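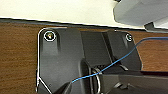 The subject of this report is the mounting of plain white shelf panels and worktops over existing wooden furniture in shared student workrooms. The work was carried out as a second-year project in the Furniture and Interior Fittings program at Irkent College. The furniture concerned is of brown wood with a visible grain, and the panels added to it are white with a narrow dark edge strip. Where such a panel meets the older wood, small differences in level and angle become easy to see, as the dark strip forms a strong line between the two surfaces and any slope in it is noticed at once. The project group was asked to review the fittings in one workroom, to test methods of fastening, and to recommend a standard procedure for the remaining rooms.

1. Background

The workrooms in the Gudard Building were furnished in stages. The original desks and cabinets are of solid construction and remain in good condition, but their surfaces are marked from long use. In March the department approved a plan to add white panels to the existing pieces and to leave the wooden bodies in place. The cost of full replacement was considered too high for the benefit gained.

The first panels were installed before the project group was formed. Several users reported that the panels moved slightly when leaned upon, and that the edges did not line up from one desk to the next. These reports were the starting point for the present study.

2. Materials

Panels were obtained from the college store and cut to length in the workshop. Two kinds of bracket were compared. The first was a flat steel angle already in stock. The second was a molded plastic bracket supplied by Zomgate. The plastic type is wider than the steel angle and hides more of the joint, but it also covers more of the wood and requires a larger clear area under the panel.

All brackets were fixed with screws of the same length, selected so that the point would not come through the upper face of the panel. Pilot holes were drilled in every case. Early trials without pilot holes led to splitting along the grain in two test pieces, and the practice was stopped.

3. Method

Each test assembly consisted of a panel 1000 mm long, fixed to a section of wooden cabinet side. The height of the panel above the floor was set at 74 cm, which matches the existing desks. The panel was clamped in position and checked with a level at both ends and at the center. Bracket positions were then marked in pencil, the holes were drilled, and the screws were driven by hand for the final turns.

A load of 60 kg was placed at the center of the panel and left overnight. The height of the front edge was measured before loading, under load, and after the load had been removed. The same measurements were taken at the two ends. In total, 17 assemblies were tested, including three that were repeated following an error in marking.

4. Results

Both kinds of bracket carried the load without failure. The steel angle showed less movement under load, while the plastic bracket gave a neater joint and was quicker to install. The plastic brackets held their position well when both upper screws were fully seated. When one screw was left slightly proud of its recess, the panel tilted toward that side, and the tilt remained after the load was taken away.

The group also found that most of the misalignment reported in the Gudard Building was present before any load was applied. The cabinet sides are not perfectly square, and panels set flush with the wood follow its error. Panels set with a level and packed with thin shims were straight in all but one case.

5. Recommendations

The group recommends the plastic bracket for shelves and side panels, and the steel angle for worktops in daily use. Panels should be leveled independently of the cabinet beneath them. Screws should be checked again one week after installation. Where a gap remains between the edge strip and the wood, it should be left open until this check has been completed, and only then filled.

Drawings of the two bracket layouts and the full table of measurements are kept in the project folder in the Liao Reading Room.

Submitted to the Department of Furniture and Interior Fittings, 3 November 2018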